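Chapter 6
Choosing Between Hands: How to Compare Grippers Fairly

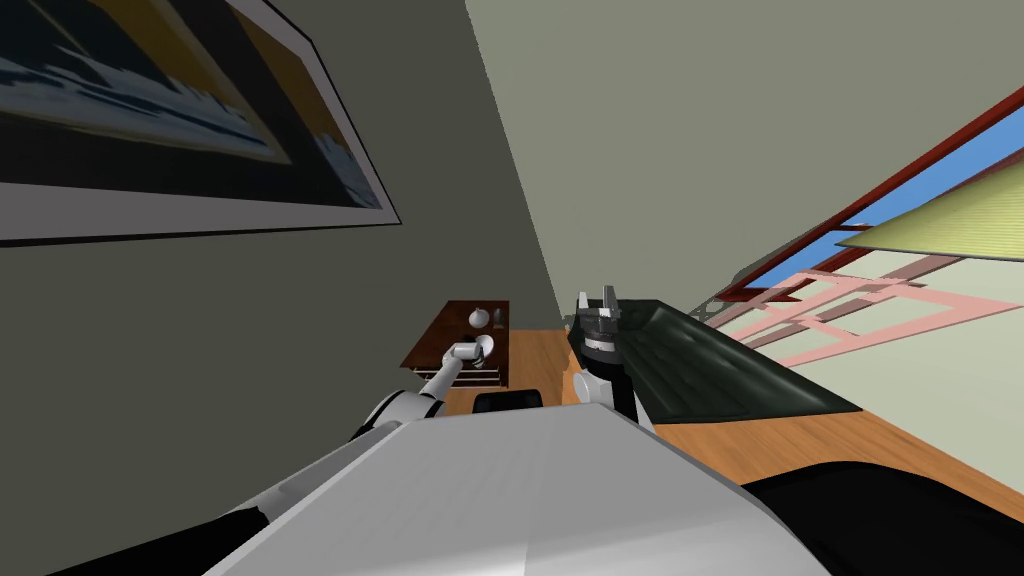

Figure 6.1 A simulated living room, with a white robotic hand on the left arm and a dark gripper with metallic fingers on the right.

If you have worked through the earlier chapters in order (and bless you if you have, because Chapter 4 was a long one), you will by now have a robot that can move its arms where you ask. What we have put off until this point is the question of what ought to be on the end of them. It is a question people hold strong feelings about, and I have sat through more than one lunch at Skultovard where the soup went cold over it.

My own first attempt at an answer was a poor one. Ademir Camargo and I had two end effectors to choose between, and we ran 200 grasps with each, which felt like a great many at the time. One came out at 90 per cent and the other at 80, and we wrote this up and were rather pleased with ourselves. Then Martim Teixeira asked whether both had been given the same starting positions. They had not! We had moved the objects a little nearer for the second batch, to save time, and had quite forgotten to write it down. The whole lot had to be done again, and I have been fussy about starting positions ever since.

Simulation is a great help with this sort of thing. A room such as the one in Figure 6.1 can be put back exactly as it was before every trial, with the sofa, the cabinet and the round white object on top of it all in their proper places. It also lets us fit a different device to each arm, as we have done there, and look at how each one approaches the furniture. Do remember, though, that a left arm and a right arm reach the same spot from different sides. A fair test will swap the devices over halfway through and run everything a second time, tedious as that may sound.

We shall begin in Section 6.1 with what we mean by a successful grasp, which is a slipperier idea than it looks. Is it enough to lift the object, or must it be held for a while, and for how long? Section 6.2 deals with choosing objects and setting out a trial sheet, and Section 6.3 with the awkward business of comparing a hand that has many joints with a gripper that has few. The last section takes the Diltivach trials as a worked case, including the parts that went wrong.

Before you read on, find a pencil and write down which of the two devices in the figure you would pick for lifting a small, round object from a cabinet top, and why. Keep the paper somewhere safe, as you will want it again for Exercise 2.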